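Stop retraining, start replaying

I have a grumpy opinion about cloth folding, and it's been building since September. We spend far too much time on the policy and hardly any on the tools that let us look at what the policy did. There, I said it.

Every time a fold goes wrong, somebody (fine, usually me) wants to collect more demos and kick off another training run. We had 2,586 episodes in the Botatard set the last time I suggested it! And then Hiba Akl sat down with the replay viewer, lined up the wrist streams against the overhead one, and found the timestamps drifting by 34 milliseconds. The network was learning to close the fingers on cloth that had already moved. More data would have taught it the same wrong thing, only more firmly.

Dark shirts are where I feel this most. From up close there's so little for the model to hold on to, and a hem and a crease can look like the same thing.
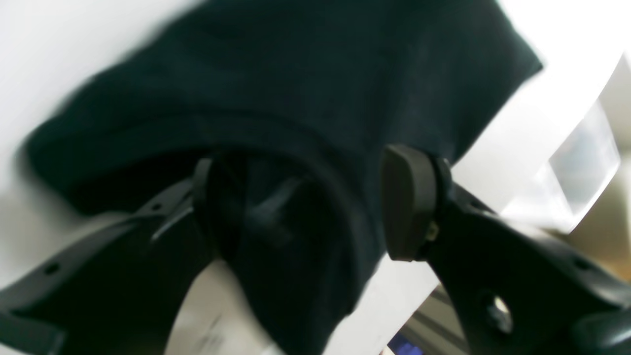
Same shirt job, close in and then with both arms in view.

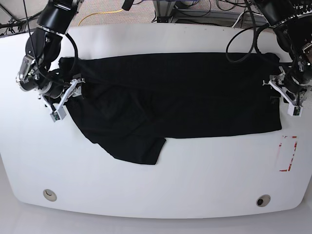

Ferdinand Hollenstein thinks I'm overdoing it. A good viewer never folded a shirt, he wrote back, and if the model can't cope with a little drift then the model is the problem – train it on jittered timestamps and get on with your life.

I like Ferdinand, and jitter does help. But you have to know you've got drift before you go adding more of it on purpose, and how would you know without looking? Give me 3 days on a decent scrubber, with both grippers' commands plotted under the video, and I'll happily give up 4 days of cluster time for it. The folding can wait until I can see what I'm fixing.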